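Kitchen Diaries, Part 2: The Sink Week

Hi again! If you missed the first batch, I'm Drita Nikolovski and I spend most of my days collecting demonstrations for Kerdale, our household-chores project. I steer a simulated arm through some chore, the software logs every joint angle, and later on a model called Zupan tries to learn from what I did. This week was all sinks, all the time.

The task list had 37 variations of "operate the faucet" on it, and I wanted 10 good runs of each before I touched anything else. A good run means smooth, no wild corrections, and no long pauses where I'm reaching for my coffee (guilty). Different kitchens, different cabinet colors, different junk in the basin. I have favorites, and the blue-gray kitchen is one of them. I love those weathered tiles! 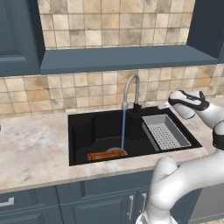
Faucet task, blue-gray kitchen. Water on, board and strainer basket in the sink, gripper over by the handle.

Handles are fussier than I expected when I started. Come in too high and the fingers slide over the top, come in too low and you bump the deck, and either way the run goes in the reject folder. My trick is to slow way down for the last little bit of the approach and not look at the water at all. The stream is pretty and it's a terrible distraction.

As of Sun 26 September we're at 553 episodes in the Kerdale set, counting the drawers and cabinet doors from last time. I still have to go back and trim the dead time off the starts, and a few of the labels say "turn on" where they should say "turn off." My fault, I was copying and pasting.

Dishwashers are up in October. If you've got a good way to grab a rack handle without yanking the whole thing out, please leave me a comment!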